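# Two months with Statley, a planning tool for small web teams

I work in a small studio in Senemia. We make web applications for clients, mostly booking systems and internal dashboards, and for the last two years I have been developer and project manager at the same time. In this position you try many planning tools. Statley is the one I have kept the longest, so I would like to write down what I think of it before I forget the first impressions.

I used version 2 on the paid team plan. Nobody gave me a discount.

## Setting up

Registration took a few minutes. You create a workspace, then projects, then "tracks" inside each project. A track is a row of work that belongs to one person or one role. Design has a track, backend has a track, and so on. At first I found this strange, because I was used to columns with cards that move from left to right. After one week I stopped missing the columns.

Importing our old tasks was harder. We had 900 of them in a spreadsheet, many with comments from the client, and the importer refused every row where the date was written in the European way. I changed the dates with a short script. The help page does mention this limitation, but only at the very end.

## Daily work

The best part is the handoff. When a designer finishes a screen, she attaches the file and marks the developer who should continue. The task then appears on both tracks with a thin line between them. My colleague Teodor Kozłowski, who does most of our front end, used to ask me every morning which mockup was the final one. Now he looks at the line.
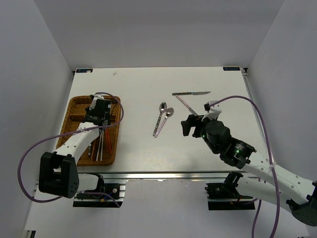 Estimates are also handled well. You enter hours, and Statley compares them with the hours you report later. I learned that I underestimate every task which includes the word "login". For our client Dizon I planned 19 hours for the account pages and spent 26. It was not pleasant to see, but for the next offer I had a number I could show.

The search is fast and it understands spelling mistakes. Keyboard shortcuts exist for almost everything, and you can change them.

## What I don't like

The notifications are too many. By default you receive an e-mail for each comment, each change of date and each new file. You can turn them off, but separately in every project. I wrote to support and got a polite answer from Barnabás Hegyi, who told me that one global setting is planned for September. I hope so.

The mobile app is weak. It shows the tracks in a very small size, and dragging a task with a finger often opens it instead. I use it only for reading.

Also, the reports can be exported only as PDF. Our accountant would like a plain table, so I still copy the hours by hand at the end of the month — a boring half hour.

## Compared with Skerkberg

Before this we used Skerkberg. It has better reports and a real calendar, and if you work alone I think it is still the more comfortable choice. For a team where design and code pass from hand to hand, I prefer Statley. The price for our team is almost the same.

## Rating

Four out of five. I would give a little more if the importer and the e-mails were fixed. We have renewed the plan for one more year, and I will update this text when the new notification settings arrive.

*Written Aug 26, 2019*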